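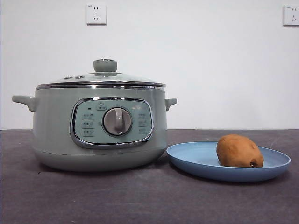

Droncombe Home Recipes, text collection

What is inside
The collection has 2000 short recipes written by home cooks in Droncombe and Ullent. Each recipe is one plain text file. A second file, index.csv, gives the title, the main ingredient, the cooking method and the language of the original.

Where the texts come from
Most were copied by hand from notebooks, and 700 were sent to us by email. Hashini Sivakumar did the typing and Demyd Kobzar checked the spelling. We kept the words of the cooks, also when a sentence is a little strange. Only names of family members were taken out.

Units
Amounts are in grams and millilitres. Where the notebook says "a cup", we left it as a cup — cups in these kitchens were of many sizes.

Known problems
Soups and potato dishes are too many, and baking is too few. Cooking times are missing in many of the older texts. The column "serves" has the value 4 when the cook did not write anything, so please do not use it for statistics.

Use
You may copy and change the texts for study or for your own kitchen. For a printed book, please ask Prasanna Bandara first. Corrections go to Wanting Xia, who updates the files every December.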